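Subject: Re: [smallkitchens] Toaster oven on the table or on the counter?

On Tuesday the list digest had this:

> We finally gave up on the big range and I'm down to a toaster oven
> and a kettle until spring. My question is where to put the thing.
> The counter is 2 feet deep and the outlet is behind the dish rack.
> The only other spot is the table where we eat. Does anybody
> keep theirs on the table full time? Does it drive you nuts? Also
> what do you do with all the little stuff, the bowls and so on, that
> ends up piled next to it?

Yes! Full time, going on nine months now, and I wouldn't move it back. (I did the counter thing first, in the old place on Sotomayor, and I was forever reaching over the dish rack with a hot tray. Never again.)

My table has a plain white top, so every crumb shows, and I've decided I like that because I wipe it more. The oven goes at the right-hand end and stays there. Everything else has to earn its spot, and I clear it down to the same few things: one plate, one small bowl, one mug, the green strainer basket, and the ketchup, which in this house never makes it back to the fridge door between meals anyway.

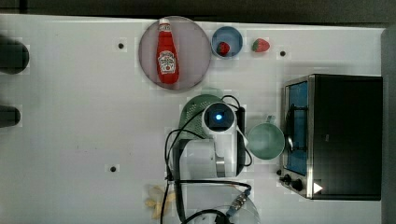

The thing that helped me most was giving the ketchup its own plate. I know it sounds fussy! But the bottle drips, and a ring of dried ketchup on a white table is no fun to scrub at breakfast. Now I just wash the plate. Same idea with fruit, the little blue bowl is for strawberries and anything that rolls, although one always seems to end up on the table next to it.

As for the strainer, I rinse berries in it at the sink and carry the whole thing over. Mine's a Silora, I think, or it came in the same box as the Silora stuff when I ordered from Curnomow. Let it drain well first or you'll have a puddle.

A couple of things about the oven itself. Leave it breathing room on the sides and on top, whatever your manual says and then a bit more if you can. Don't let the bread bag lean on it (ask me how I know). And check what else is on that outlet. My kettle and my oven together were too much for the kitchen circuit and I sat in the dark with half a grilled cheese. I run one and then the other now, and it adds maybe four minutes to lunch.

What's the wattage on yours? And is your table the folding kind? I'd be a little nervous about a folding one, I had a Promeck card table years ago that wobbled if you buttered toast on it with any enthusiasm.

Anyway, try it for a week before you drill any holes in the counter for a new outlet. And if anybody has a good tray for catching crumbs under the door, I'm still looking, the one I bought is too short by a hair.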